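Notes from the bedroom floor, 6/14/18 – bed-making robots and the rules they run under
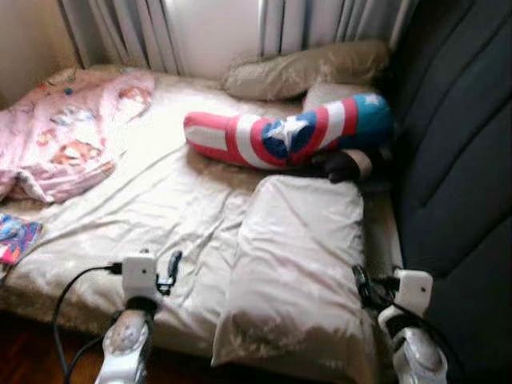 **GOOD PRACTICE / HOME ROBOTS**

The safety lead at Brolport does not like the word "safe." First thing she told me, before I had the recorder going. "Safe at what speed? Near who? Write the number down or don't say it."

Fair enough. Her team does bed tidying with a two-arm machine, in real homes, with whatever is on the bed left on the bed. Kids' blankets, a bolster with a Captain America shield, pillows at both ends. The house rules run to two pages. Used to be a lot more, she says, and people signed it without reading.

So what's on the pages? Speed first. Over a mattress the arms are held to 190 millimeters a second, full stop. "Somebody always wants to go faster on the easy bits. There are no easy bits. A blanket hides things."

That's rule two, more or less. Any bunched fabric is treated as if something is under it. A person pats it down by hand before the arms move, every time, even if they patted it down a minute ago. A cat counts. A phone counts. She was firm on the phone.

Then cables. I got maybe ten minutes on cables. The loops by the grippers need slack or the wrist pulls against them, but slack hangs down and catches on a mattress edge or a headboard. "We look at the lowest point of the loop, with the arm at its lowest point. Not parked. Everyone checks it parked." Connectors get a tug test at the start of a session and again after lunch.

Start position – grippers open, above the near edge of the bed, one each side of whatever is going to be moved. Closed grippers at start is a stop and a write up. Same for loose small parts on the sheet, clips, straps, anything. They're supposed to be cleared before the first grasp.

Two people in the room, always. One on the stop button and that one does nothing else, no typing, no filming. I asked if that really holds on a slow afternoon.

"It holds becuase I turn up."

She's less sure about the written standards. They tend to assume a fence, she says, or at least a floor with tape on it, and a bedroom has a sofa, a curtain and a kid who wants his pillow back. Brolport keeps its own sheet and shares it with the Stevix people, who build the wrist mounts and have there own opinions about tug tests.

What would she change? Near-miss reports. Right now they're free text and mostly say "arm snagged, fixed." A new form goes in by October, with a box for what the fabric was and a box for where the cable was.

"Short form. If it's long they'll make it up."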